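Unit 5: Provenance and Condition in the Sale of Stage-Used Instruments

Reading for this unit: course pack, chapters 4 and 5. Bring the Rernum catalog extract to the seminar.

5.1 Terms

Stage-used: played in public performance by the named musician. Studio-used: played on a released or unreleased recording. Owned: held by the musician, with no claim of use. These terms are not interchangeable in a catalog entry. An instrument may qualify under more than one, and each claim needs its own evidence.

Association value is the part of the price above what the same model, in the same condition, would bring without the named owner. For common factory guitars it can be most of the price. For rare early instruments it is often small.

5.2 Evidence

Evidence is graded in this course as direct, supporting or weak.

Direct: a serial number that appears in a dated purchase record, repair bill or tour freight list. Photographs count as direct only where a unique mark can be matched, such as a grain pattern, a burn or a replaced screw.

Supporting: a signed letter from the musician, a technician or a former band member. Letters written long after the event are common and should be read with the date in mind.

Weak: a signature on the instrument, a case with stenciled lettering, or family recollection. A signature shows contact and does not show use.
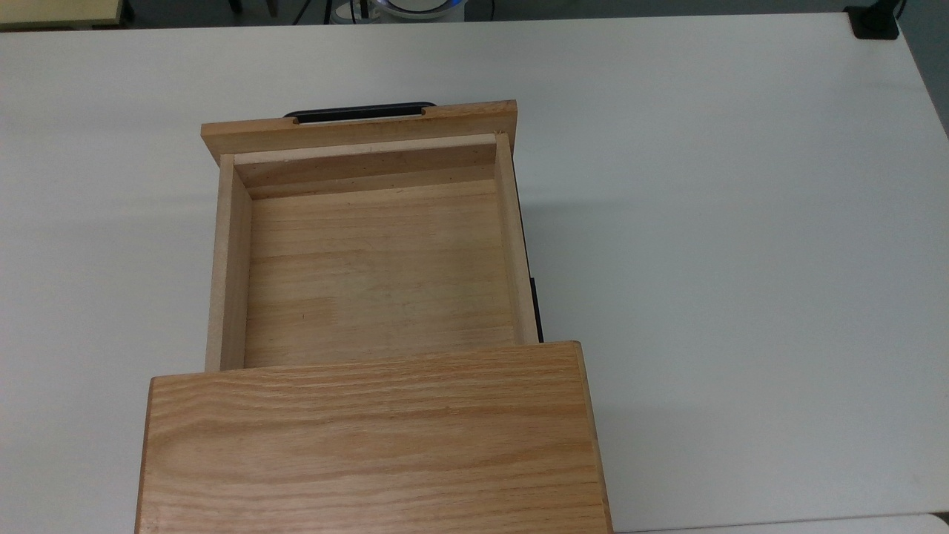

Wood grain is the most useful of the unique marks, as it cannot be moved from one body to another. It is visible only under clear or thin finishes. With solid colors, work from chips, wear lines and hardware positions. Compare at least two photographs from different years where possible. Check that neither has been printed in reverse, an error frequent in older music magazines.

5.3 Worked case: the Cinden bass

Lot 13 in the Rernum sale was a four-string bass used on the second Pretetness tour. The estimate was 4,000 dollars. The hammer price was 2,779 dollars, against a reserve set lower by agreement with the seller. The buyer's premium was 20 percent of the hammer price and is left out of the figures here.

The condition report listed a refinished neck and replacement pickups. The work was done at the Fülöp shop after the tour ended. The body was matched to photographs, but the pickups heard on the live album were no longer present. The catalog stated both facts.

5.4 For the seminar

Grade each item of evidence in the Cinden entry. Then draft a condition statement in plain wording. State what was replaced, when, and on what authority the date is given. Do not use "original" without naming the part it refers to.

Next unit: copyright in handwritten lyrics and set lists.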